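Clekex Opens Free Closet-Packing Evenings at the Hofstetter Building

Wednesday, July 19, 2023
By Johanna Baumgartner, Clekex

I've been packing other people's closets for a living long enough to have opinions about shirts, and now I get to share them for free. Starting next month, Clekex is running open packing evenings on the ground floor of the Hofstetter building, and you're invited (bring your own clothes, we'll supply the bags).

The idea came out of our spring survey in the Usik neighborhood. We heard back from 700 households, and the complaint that kept coming up was the off-season pile. Winter coats on the guest bed, summer shirts in a box nobody wants to open, everything creased by the time you need it again. I read those answers over a weekend and kept nodding, my own hallway being no better!

So we'll start small, with button-down shirts and kitchen linens. Shirts go first. Button them up, lay them face down, bring the sides and sleeves in, then fold from the hem so the collar ends up on top where you can find it. A folded shirt should be a plain rectangle, and it doesn't have to be a perfect one. Checked cloths and the like can go in the same clear bag as long as they're clean and completely dry. 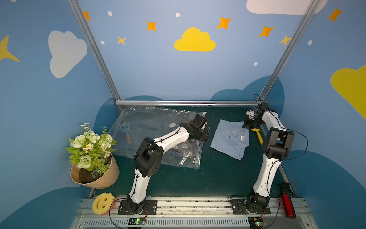
Each evening runs two hours, with room for up to 60 people, and there's no test at the end. You'll pick a spot, pack one bag from start to finish and take it home with you. My colleague Elfriede Wyss will be on hand for the stubborn stuff like sweaters, stiff collars and anything with a hood. She's much more patient than I am.

The other half of the evening is about the bag itself, and this is where I see people give up. Clear vacuum bags are slippery and they never want to lie flat. Smooth the plastic out from the middle before you close it, run your fingers along the seal twice, and keep the valve clear of any thick folds. Don't overfill it either — a bag that's bulging at the seal is going to let air back in by December, right when you've forgotten all about it.
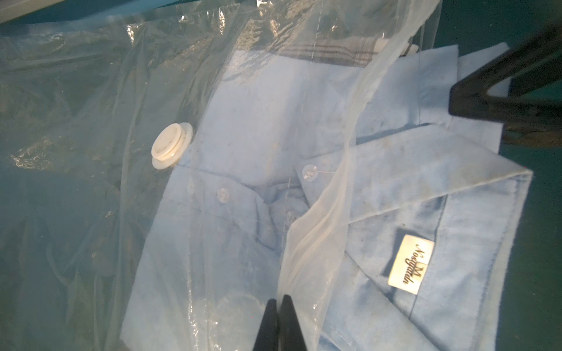 A light blue button-front shirt and a clear storage bag with its round white air valve.

We're also putting out our packing booklet, which we named Flurnodness after a typo in the first draft that everyone in the office grew fond of. It has the folding steps, a page for labeling your bags and a chart for what should stay on a hanger. Pick one up at the door or ask us to mail it.

Sign-up is open now at the Clekex front desk. Come as you are, pile and all.

Reader comments

marnie_k: Can I bring kids' clothes or is it grown-up shirts only?

Johanna B.: Kids' clothes are fine! They take a bit more patience, so sit near Elfriede.

Dale P.: My bags always puff back up after a week. Will try the seal thing.

tuesdaylaundry: Is there parking behind the building or just the street?

Contact: Clekex press desk | © 2023 Clekex | Back to top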